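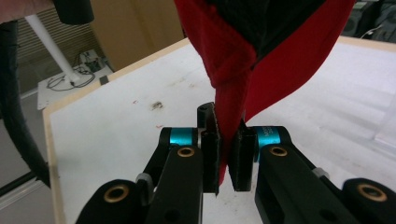

View from the gripper camera: a red and black garment held between the finger pads, just above the table.

Lilia Cloth Grasp Trials
README for the December release

Maintained by Valter Sundqvist

What is in here

Recordings from a comparison of two finger sets on the same hand-held gripper, used on clothing and other soft items. The two sets are called Gostar and Langat in all file names and tables. Gostar is the stiff set. Langat has the same outline but a softer pad face.

The release has 400 trials, of which 300 are garments and the rest are towels and loose cloth. Each trial is one attempt to pick up an item from a table, move it sideways and let go. There is one operator per trial and four operators in total.

Why we made it

We had been choosing finger pads by feel. Someone would try a pair for an afternoon, like them or not, and the next person would disagree. Thin knits were the worst case. They roll up between the pads into a narrow strip, and from the wrist view it is hard to tell a firm hold from one that is about to slip. We wanted enough labeled grasps to compare pads on that kind of cloth, and to check whether the wrist view alone is good enough for a slip detector.

Folder layout

trials/ – one folder per trial, numbered from 0001
trials/NNNN/wrist.mp4 – video from the camera on the gripper
trials/NNNN/width.csv – jaw opening over time
trials/NNNN/notes.txt – free text from the operator, often empty
labels.csv – one row per trial
stills/ – 4,000 single images taken from the videos
splits/ – train and test lists

The splits are made by item, so a garment that is in train is never in test. Please keep it that way if you make your own.

Columns in labels.csv

trial – trial number
fingers – gostar or langat
item – item code, see items.csv
material – knit, woven, mesh, fleece, mixed
grasp – edge, fold, bunch, strip
result – held, slipped, dropped, missed
layers – one, several, unknown

"Strip" means the cloth is twisted or narrow where it passes between the pads. "Bunch" means a wad of cloth with no clear edge. The caption image at the top would be labeled strip. Use "unknown" for layers whenever you can't count them in the video. We did not let labelers guess.

How the trials were run

The operator drops the item on the table from chest height and does not tidy it. The first grasp is the one that counts. No second tries, even when the first one was clearly bad. Finger sets were swapped after every block of trials, and the jaw opening was zeroed after each swap.

Labels were made from the video by two people working separately. Where they disagreed, Valter watched the clip and decided. His choice is the one in labels.csv, and the two original labels are in labels_raw.csv.

Known problems

The pads cover the part of the cloth you most want to see. In strip grasps only the end of the strip may show past the pads, and in bunch grasps often nothing does.

Dark cloth against the black fingers is hard to separate. Anything that segments by color will do better on the red items than on the black ones, and that says more about our hardware than about your model.

Background is not controlled. Cables, boxes and other equipment show up behind the table in many trials, and the tabletop has marks and smudges that were never cleaned off. If your model uses them, the test score will look better than it should.

The width signal is offset in a few of the Langat trials. They are flagged in width_flags.csv. The shape of the curve is still fine but don't use the absolute values.

There is no force data. We tried a sensor behind the pads early on and took it out because it changed how the fingers closed.

Loading

The Rellunance loader reads the folder as it is. Point it at the top level and pass the name of a split. Without Rellunance, the videos are plain mp4 and the tables are plain comma-separated text, so any script will do. Times in width.csv are in seconds from the first video frame.

Changes

22nd December – first full release. Stills folder added, item codes made the same across all tables, duplicate clips removed.

Before that there was a small internal set with Gostar fingers only. Its trial numbers do not match these, so don't mix the two.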